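When the arm let go a hair too soon

If you've been following our teardown-and-rebuild cell, you'll know how much we love watching it work. An arm, an old desktop tower on its side, a tray of parts, and a job most of us find fiddly with our own fingers: getting a processor into its socket. Last month it gave us our best fault of the year so far, and we've learned so much from it that it gets the lead spot in this issue! 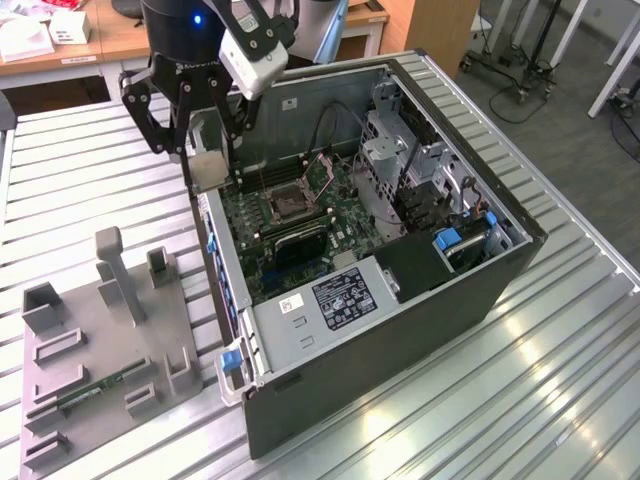
HUTELVILLE, March

The short version: during a long set of placement runs, the gripper opened before the processor was fully down. The chip dropped a tiny distance, landed with one corner up on the edge of the socket, and the arm carried on with its next move as if all was well. The stop button was pressed before anything came down on top of it. Nobody was hurt and the chip survived, but the socket had bent pins and that board is now a practice piece.

We had done 585 placements by then on the same program, which we call Bivik, and we'd grown pretty comfortable with it. So the first thing we did was switch off and leave everything exactly where it was. (Hard to do when you're itching to have a poke around.)
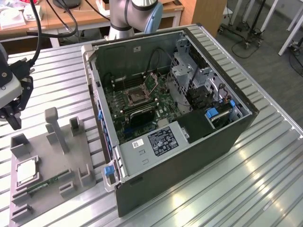 The log told most of the story. Bivik decides the part is seated when the push back on the fingers goes over a set value. On the bad run it went over that value early, while the chip was still above the socket. We went looking for a bump in the arm's path and found nothing. Then we went looking at the cable on the wrist and found plenty. A tie had worked its way along, the cable was tugging at the wrist near the bottom of the stroke, and the sensor read that tug as contact.

A cable tie! We were delighted and a bit embarrassed in equal measure, as it's on our own checklist.
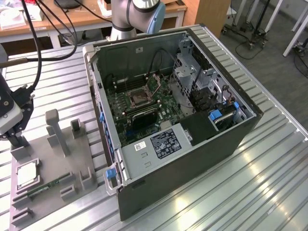

Photo: Hamel workshop, Hutelville

The tie has been swapped for a screwed clamp, but we didn't want to stop there, as any stray tug could fool the program the same way. Bivik now needs two things to agree before the fingers open: the push has to be there, and the wrist has to be at the right height. If only one is true, the arm holds still and calls for a person. We pulled on the cable by hand at slow speed, with a scrap chip in the fingers, and it held every time. Lovely to see.

We then ran another 100 placements with one of us beside the stop button the whole way through. There were two holds, both from a chip sitting crooked in the tray, and no drops.

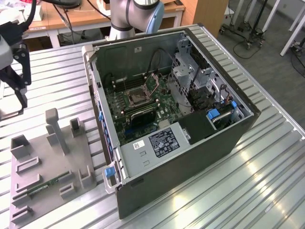 What changes for people using the cell

Check the wrist cable before your first run, and again after lunch. It should hang free with the arm at its lowest point.

If the arm holds, press stop before you reach in. A held arm still has power, and the fingers can still close.

Don't clear a hold from the screen without looking at the socket. Bent pins are easy to miss, so use the magnifier.

Write down every hold in the book, even the dull ones. The folks at Kotholm have a cell much like ours and have asked for a copy of our notes, and we'd love to send them something useful.

The cell is open again in the mornings, with memory modules next on the list.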